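4.2 Cloth Handling with Two Hand-Held Grippers

Folding turned out to be the most rewarding part of the Skadum set. Rigid objects forgive a late grasp, but a cloth changes shape the moment a fingertip drags on it, and we wanted to know how much of that a policy could pick up from people alone. Joar Strömberg and Borghild Boström gathered 140 demonstrations in 12 homes, each one made with a gripper in either hand and a camera on both.

We trained two versions of the policy. The first saw only the view from the gripper doing the grasping. The second saw both views, and it was a real pleasure to watch - it failed to find a free corner in just 3 of the test folds, against 9 for the single-view version.

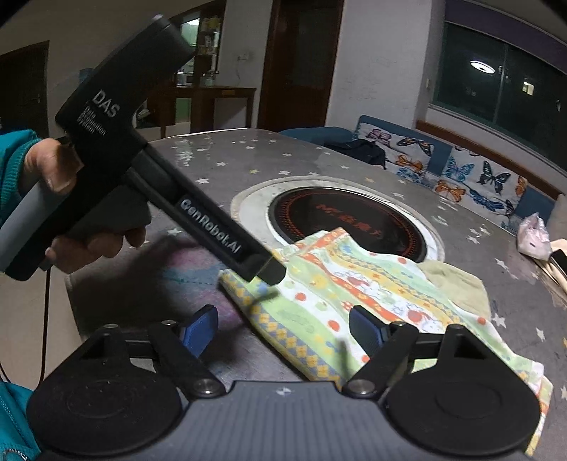
Figure 4. View from one gripper during a cloth demonstration.

Our best guess is that the second view helps most before contact, when the policy has to choose where to pinch. In Figure 4 the blue-padded fingertips are still wide apart, while the other gripper's long black arm reaches down to the left part of the cloth. A policy given this view can take the position of its partner into account - exactly the cue we hoped it would use. Patterned cloths like this one also gave us a tougher test than the plain towels in our earlier Gesora trials, and we plan to add more of them.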